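Budgeting for a hand-held gripper: step 2, the quote

Vendors quote the gripper and go quiet about the rest. Ask Distel or Mindcombe for spare finger pads, mounts and shipping in writing – then add your own labor.

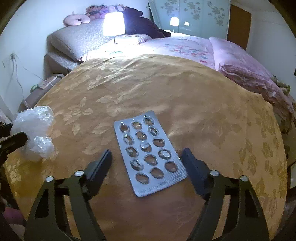 Kyung-tae Jeon, equipment buyer

Test on something flat before you sign. A blister pack on a tablecloth will do. I'd want 180 tries logged, and I don't trust a demo reel. Hold back $700 for parts until February.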